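Overglaze decoration

September 2021
By the Hemgate Ceramics Reference editors

Overglaze decoration is the application of color to a ceramic surface that has already been glazed and fired. The colors, usually called enamels, are made of metal oxides mixed with a low-melting glass known as flux. A further firing at a lower temperature fuses them to the glaze.

Underglaze decoration is applied before glazing and must survive the full glaze firing, so fewer pigments are suitable. Overglaze work allows a wider palette, including reds, oranges and pinks that burn out at high heat. The fired enamel sits on the surface and is more exposed to wear from cutlery and detergents.

Methods

Hand painting is the oldest method. The powdered enamel is ground with oil or water and laid on with a brush. Bands near the rim are made by centering the piece on a turning wheel and holding a loaded brush against it.

Printed transfers, or decals, are used for most factory tableware. The design is screen printed in enamel on coated paper and covered with a clear film. The sheet is soaked in water, and the film is slid onto the glazed ware and smoothed with a rubber blade to push out trapped water. The film burns away in the kiln. Vents are left open until the kiln passes the burn-off stage, which at the Rultau works was set at 300 degrees Celsius. Trapped water causes blisters and pinholes in the finished color.

Many restaurant wares combine a colored rim, one or more narrow bands and a central emblem. Lettering may be placed along the rim. The Volldale pattern list of 2000 records 39 designs of this type, 10 of them with Chinese characters.

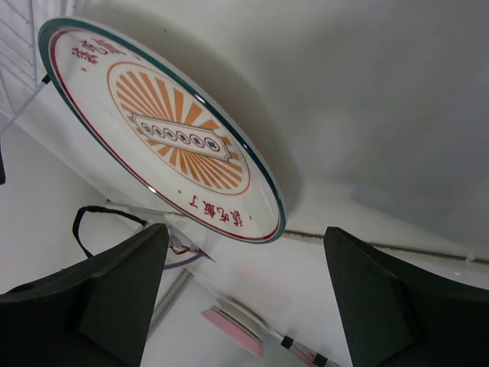 White glazed plate with teal rim, red inner band, orange sunburst emblem and red Chinese calligraphy.

Durability

Wear appears first as a loss of gloss, then as thinning of the color. Red and orange enamels are often more sensitive to acids than blues and greens. Older enamels may contain lead or cadmium, and pieces of unknown date should be tested before use with food.

See also: Decal; Enamel; Leung kiln; Underglaze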